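Werkstattbuch, Mai, Eintrag 22

Leimversuche für die Stuhlreihe Fernlow, Fortsetzung. Stand von gestern: Zapfenproben mit Hautleim aus dem alten Sack, alle nach dem Spannen über Nacht in Zwingen gelassen. Eine Probe ließ sich morgens mit der Hand aufdrehen. Die Fuge war auf einer Seite trocken, der Leim also schon geliert, bevor der Zapfen saß. Raum war zu kalt, und ich habe zu lange mit der Zulage herumgesucht.

Heute neu angesetzt. Granulat diesmal von Khurana, feiner gemahlen als das alte. Kaltes Wasser drauf, bis alles gut bedeckt war, dann stehen lassen, bis die Körner durch und durch weich waren. Im Wasserbad auf 68 Grad gebracht und dort gehalten. Das Thermometer am Topf zeigt etwas träge an, lieber mit dem Einstechfühler nachmessen. Bitte den Topf nicht direkt auf die Platte stellen, der letzte Ansatz hat deswegen gestunken und war hinüber.

Konsistenz: läuft in einem dünnen Faden vom Pinsel und tropft erst ganz am Ende. Für die Zapfen passt das, für Furnier wäre er mir zu dünn.

Zapfen und Schlitze vorher mit dem Föhn angewärmt. Macht viel aus. Die Offenzeit reicht jetzt, um beide Teile einzustreichen, zusammenzuschieben und die Zwinge in Ruhe anzusetzen. Pacita Lumanlan hat die zweite Hälfte der Proben verleimt und kam mit denselben Teilen gut zurecht. Sie streicht den Schlitz zuerst und den Zapfen danach, ich mache es umgekehrt. Einen Unterschied sehe ich an den Fugen nicht.

Passung: Die Zapfen aus der Lieferung Skendport sind etwas stramm. Mit 2 Hobelstößen je Wange gehen sie von Hand bis kurz vor die Brüstung, den Rest drückt die Zwinge. Wer mehr abnimmt, hat nachher Spiel, und Hautleim füllt keine Lücken. Fasen am Zapfenende nicht vergessen, sonst schiebt man den Leim nur vor sich her.

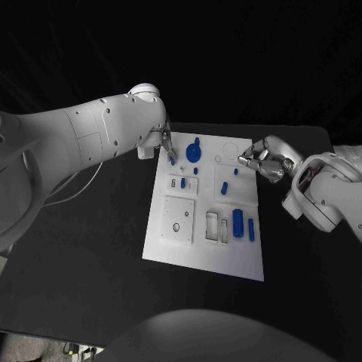

Helle Platte auf dunklem Tisch, beide Bilder.

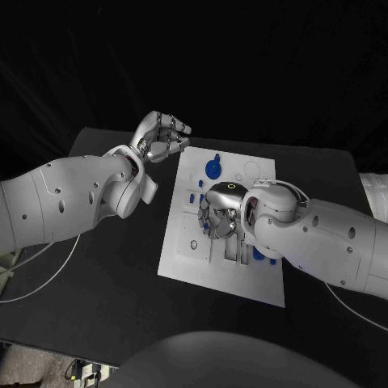
Ausgequollenen Leim nach dem Gelieren mit dem Stecheisen abgehoben, Reste mit warmem, gut ausgewrungenem Lappen. An der Esche sind danach die Fasern aufgestanden, da muss noch einmal die Ziehklinge drüber. An der Buche kaum etwas zu merken.

Belastung kommt erst, wenn die Proben durchgetrocknet sind. Vorgesehen sind 2.000 Newton am Hebel, langsam aufgebracht, bei Probe 1 anfangen. Bruchbild notieren: Holz oder Fuge. Clalel will die Zahlen für die Rückenlehne haben, bis dahin bleiben die Lehnen trocken gesteckt.

Restleim steht abgedeckt im Kühlschrank, unteres Fach, Deckel beschriftet. Vor Gebrauch daran riechen. Zweimal aufwärmen ist in Ordnung, danach neu ansetzen. Pinsel ausgewaschen, der breite verliert Haare und sollte ersetzt werden. Zwingen noch bis morgen früh dranlassen.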